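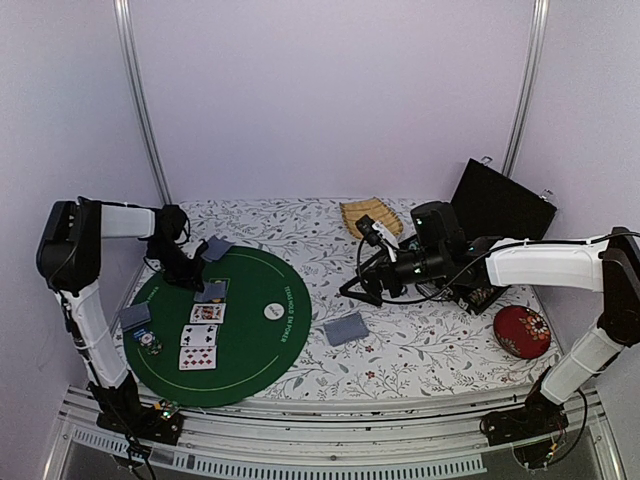 Subject: Re: [cardroom-staff] Anyone else sharing a room with dealing arms?

Elin Harries wrote:

> Hello list. I run the day shift at our room in Esby, and management has come back from a visit to you people in Usstead very excited about the two-arm dealing table. They'd like one here by April. The phrase in the email was "relieve staff of repetitive handling," and my dealers read that the way you'd expect dealers to read it.
>
> What I'd like to know, from someone who works near the thing and doesn't sell it:
>
> Does it deal a game from start to finish, or does a person stand there and finish its sentences?
>
> Did anybody lose hours?
>
> Who looks after it on shift, and is that person paid any differently?
>
> And what do the players make of it? Ours will complain about a new brand of coffee filter, so I'm bracing.
>
> Sorry for the long one. My lot have asked me to bring back an answer and I'd like it to be a true one.
>
> Elin

Hi Elin,

I work near the thing. I'm one of 19 dealers at Usstead, and for the past season I have also been a "table lead, automated," a title that came with a lanyard. I'll take your questions in the order you asked them, except where I wander off.

Does it deal a game? It deals cards. A game has a lot of other stuff in it. The left arm picks up a card, carries it over, sets it down and lets go, and it does this with the concentration of a man carrying soup. The right arm is supposed to handle the other side of the table, so that neither one has to reach across. On a good hand you get hole cards, a flop, and a turn, each one put where it was meant to go. It doesn't shuffle. We shuffle, by hand or with the same machine we've always had, and then somebody sets things out for it. It doesn't read the board aloud, settle a split pot, or notice that the fellow in the end seat has acted out of turn for the third time. Chips it can pick up if the stack is tidy and you've told it which stack. Nobody here would let it pay out a side pot, including the people from Lukbridge who installed it, and they are very fond of it.

So yes, a person stands there. I'd guess that wasn't dwelt on during the tour.

The speed is what your management will have come home talking about, or maybe what they politely didn't talk about. I can deal a round while telling you about my brother's divorce. The arms can't, and you would have time to hear about the divorce and form a view on the settlement. Lukbridge says this will improve. It has improved already, to be fair to them. When it first went in I used to eat lunch during the flop.

The thing it's worst at is the thing we never think about, which is getting a fingernail under a card. A card flat on felt or cloth is a miserable object if you don't have fingernails. It will come down, close its fingers, rise with great dignity, and be holding air. Or it gets two. We logged 1,477 practice hands before anyone was allowed to play on it with so much as a free drink at stake, and over 580 of them needed a human hand somewhere along the way. I wrote that number on the whiteboard in the break room and was asked to take it down, so I put it on the other whiteboard.

Ask what counts as a "completed hand" before you believe any figure in the brochure. For the first few weeks a hand where I nudged a card straight with one finger was being counted as completed. I'm flattered, but I would like that finger to appear somewhere in the totals.

Hours. This is the part your dealers want, so I'll go slowly. No one was let go. No one's posted hours were cut, either, and I checked that with the schedule before writing to you, since I didn't want to be passing on a rumor. What happened was quieter. When two people left on their own, one was replaced and the other became "we'll see how the table beds in." It has been bedding in ever since. Also, the beginner sessions in the afternoon, where new dealers used to learn to handle a table of people who don't know that a flush beats a straight, moved over to the arms. Those sessions paid badly in tips and everyone complained about them, and now that they're gone it's plain that they were how you trained somebody. Our newest dealer went straight into an evening game without them and had a rotten month. She's fine now. I'd still fight for those sessions if I were starting over, and I'd do it before the table is bolted down, while you still have something they want from you.

Tips are the other quiet thing. People don't tip an arm. They'll film it, they'll give it a name, one man thanked it, but the tip doesn't follow. Whoever stands at that table is doing work and getting nothing in the box, so the first few weeks everyone found a reason to be elsewhere. We got it changed so the table lead is paid a flat amount per shift on top of base, and the assignment rotates. It took a petition and one fairly tense meeting. Get it in writing up front. If you want our wording I'll send it off list.

What the job is like: you're part dealer, part nurse. You square the mat, because if it creeps an inch (and anything laid over a tablecloth will creep) the arm goes on dealing to where the mat used to be, with total confidence. You keep cards off the cloth so they don't get lost in a busy pattern. You learn to keep your sleeves out of the way, and your hands, and your coffee. You learn the sound it makes just before it's about to stall, a sort of small thoughtful tick, and you have your hand near the stop button before you know why. I've come to be pretty good at it. I'm not sure what it qualifies me for.

There's also more watching than I'm built for. Dealing is tiring, but it's tiring the way walking is. Standing there for an hour waiting to see if something goes wrong is tiring the way an airport is. We asked for shorter turns on that table and got them – a half hour on, then back to a normal game – and the mood improved right away. Don't let anyone tell you it's the easy seat. They'll schedule people onto it at the end of a long shift as a kindness, and that is exactly when someone stops watching.

On the plus side, and I did promise myself I'd include one: my wrist. I'd been dealing with a brace on and off for a couple of years, and the turns at the automated table are turns when I'm not pitching cards. It's better. Two of the others with bad shoulders say the same. If your management had written "relieve staff of sore wrists" I'd have signed it myself. We now have an arrangement where anyone with a strain note gets first pick of those turns, and to my mind it's the only thing about the whole business that I'd call a clear gain for us. It was suggested by a dealer, during the tense meeting, more or less as a complaint.

Players. The regulars looked at it for about ten minutes and then asked which tables had a person. Visitors love it. Families love it (it only runs free-play during the day, so they can stand and watch), and kids ask much better questions than the tour groups do. One kid wanted to know if it knew it was playing poker. I said no, and that it fit right in with table four.

There was some muttering at first about whether it could be rigged. I understand the worry and I don't think a demonstration will settle it for anyone. What helped was that we, the people they already knew, do the shuffle in front of them. They trust our hands. I've pointed this out to management more than once, and I would encourage you to point it out to yours, using those words if you like.

Things I would ask for before it arrives, in no order:

A stop button on the dealer's side as well as the technician's. Ours was put in where only a tall person could get to it, and had to be moved.

Somebody local who can fix it. Lukbridge are pleasant on the phone and they are a long way off. We've had the table down for days waiting for a part the size of a walnut, and the dealers on it sent home early the first time that happened. That's since been covered in the agreement too, you're paid the shift if the machine's out.

A say in what gets measured. If they're going to count hands, have them count touches.

Paid time to learn it. Ours was an hour, and most of the hour was about the lanyard.

I'm honestly of two minds on the rest. I don't hate the thing. I've caught myself saying "come on, come on" to it when it's going for a card it's missed twice already, and being pleased when it gets there, and then remembering that I'm cheering for a very slow version of me. Baxter on nights refuses to stand near it at all and he's no happier than I am.

You'd be welcome to bring a couple of your dealers over to see it on an ordinary shift, with no tour. Mornings before eleven are best, it's usually being reset and you can ask whoever's on what they really think. Let me know how many are coming and I'll get you past the front desk. Parking is behind the building, the front lot tickets you.

Could someone else on the list who has one answer the part about insurance? Elin didn't ask but she's going to have to, and all I know is that ours went up.

Table lead, automated (Usstead)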